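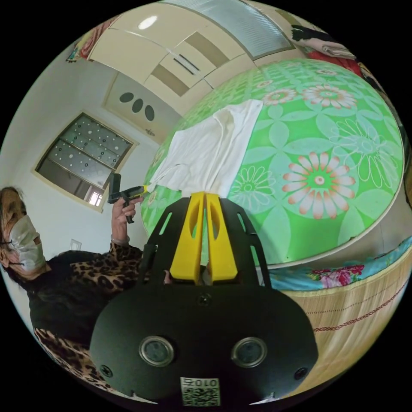
# The Long Way to the Pharmacy

The last weekday bus between Drasance and Mureck leaves at 2:40 in the afternoon. If you miss it, you wait until morning or you ask someone for a ride. Until three years ago there were 11 buses a day in each direction. Now there are four, and on weekends there is one.

Drasance sits at the top of a valley, with a grade school, two bars, a bakery and a hardware store that also sells eggs. The population was 3882 when the sawmill closed. At the last count it was 3470. Most of the people who left were under forty. Those who stayed are getting older in houses built for bigger families, at the end of roads that are steep in summer and icy by November.

The pharmacy closed first. The owner retired and could not find a buyer, and the shop stood empty for two winters before it became a storage room for the bakery next door. The nearest one is now in Mureck, 40 minutes down the valley. For people who drive, it is an errand. For people who have given up driving, it takes most of a day. The morning bus gets in before the pharmacy opens. The next bus home leaves at noon, and if the prescription isn't ready by then, it's the 2:40 or nothing.

Residents have worked out their own ways around this. Neighbors pick up refills for each other. The bakery keeps a box behind the counter where paper bags with names on them wait to be collected along with the bread. Strictly speaking, some of these medicines are supposed to be handed over by a pharmacist. People in town know this and go on using the box.
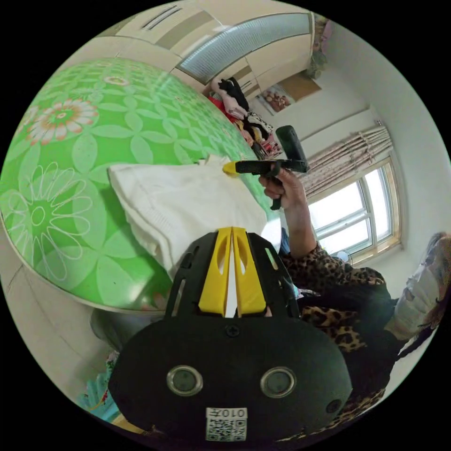

The county's answer was a call-ahead minibus, which started running last October. It has eight seats and goes from door to door. Riders phone a number in Morano the day before, between nine and noon, and are given a pickup time within a one-hour window. A ride costs the same as the regular bus.

In its first months the minibus was often empty. One reason was the phone line, which put callers through a recorded menu before anyone picked up. Another was the day-before rule. A person who wakes up with an earache wants to go that morning. There was also some plain dislike of the thing. Several longtime riders said they would sooner stand at a stop with other people than have a van pull up to the house where everyone could see it.

The menu was dropped in the spring, and a dispatcher now answers directly. Same-day rides are allowed if there is a seat. Ridership has gone up since then, mostly on Tuesdays, when the market is on in Mureck. The county has promised money for the service through the end of next year. It has made no promise past that.

## What Caldeira did

Two valleys over, Caldeira had the same problem and went at it differently. The town is smaller and has no minibus. It rents out a room in the old post office, and twice a week a pharmacist from Morano drives up and opens a counter there. Orders are phoned in and filled ahead of time. Anything urgent still means a trip down the mountain, but ordinary refills do not.

The counter has 200 regular customers, enough to cover the pharmacist's hours but not the rent. The town pays the rent out of its general budget, and the council argues over it every year. People who use the room tend to stay longer than they need to. There are chairs along one wall and a heater that works, and on opening days the bar across the street starts serving coffee an hour early.
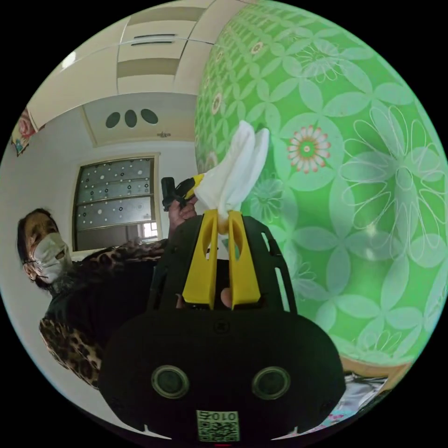

*A raised hand and a crumpled white tissue.*

Drasance has asked whether the same pharmacist could add a third stop. The distance makes it hard. The road between the two valleys closes for snow, and going around by way of Morano adds an hour and a half each way. A mail delivery plan has been discussed too, though the mail carrier's route was itself cut to three days a week at the start of the year.

For now the box behind the bakery counter is still in use. It has been replaced once, with a larger one. The bakery is closed on Mondays, so the bags that come up on the Sunday bus stay there until Tuesday.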